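Home – Notes – Hardware – Archive – Contact

Last updated: June

Teleoperating the laundry task

The Kulo arm now runs from the leader handle with 40 ms of added delay. Oldřich Dvořáček wrote the filter that causes it, and I have left it in. Without it my hand tremor ends up in the recordings.

The task is short: take a garment off the gray cushion and put it in the basket on the floor. I drive from the wrist view only. The policy gets the same view, so I should not use information it will not have.

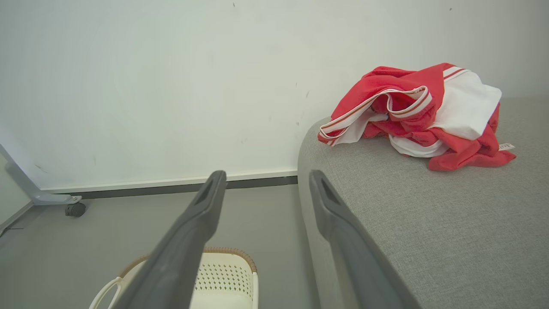

Approach angle matters more than grip force. Coming in flat, the fingers push a bunched shirt along the fabric. Coming in steep, they pinch a fold and lift. I recorded 109 episodes before settling on steep, and discarded the flat ones – mixing the two gave a policy that hesitated halfway.

Release is still poor. A sleeve catches on the rim in 2 of the last batch. Next step is a higher drop point, then on to 500 episodes.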